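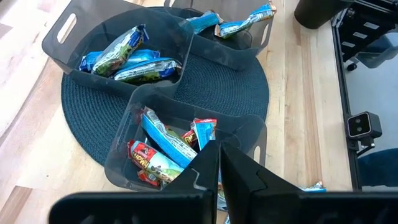
¿Cuánta comida hay que llevar para una travesía de 6 días a pie?
Menos de la que te pide el miedo. Yo calculo por calorías y luego quito un puñado de frutos secos, que siempre vuelven a casa conmigo.

En abril hice la ruta de Villey a Gollow y todavía me duelen las rodillas al bajar escaleras, pero qué maravilla de camino. El primer tramo es engañoso, todo praderas y vacas, y una va tan feliz haciendo fotos hasta que llega la subida al collado de Pearce y se acaban las fotos (y la conversación). Son 1.000 metros de desnivel casi seguidos, con piedra suelta al final — yo los hice cantando bajito para no pensar.

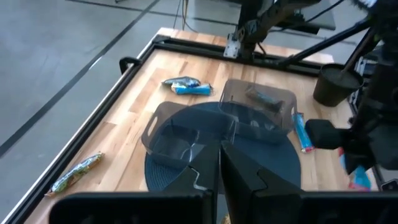
Arriba soplaba tanto que me comí el bocadillo en cuclillas detrás de un mojón. La bajada es larguísima, y a media tarde ya estaba en el refugio de Trornirum con los pies en el arroyo. ¡Qué frío y qué gusto!

Lo del agua me lo habéis preguntado varias veces: hay fuente en el refugio y otra a la salida de Villey, y entre las dos yo llevo dos litros. De calcetines, lana fina y un par de repuesto. Los bastones los dejé en casa y me arrepentí cada tarde.

La próxima semana os cuento el tramo final hasta Gollow, que me perdí dos veces.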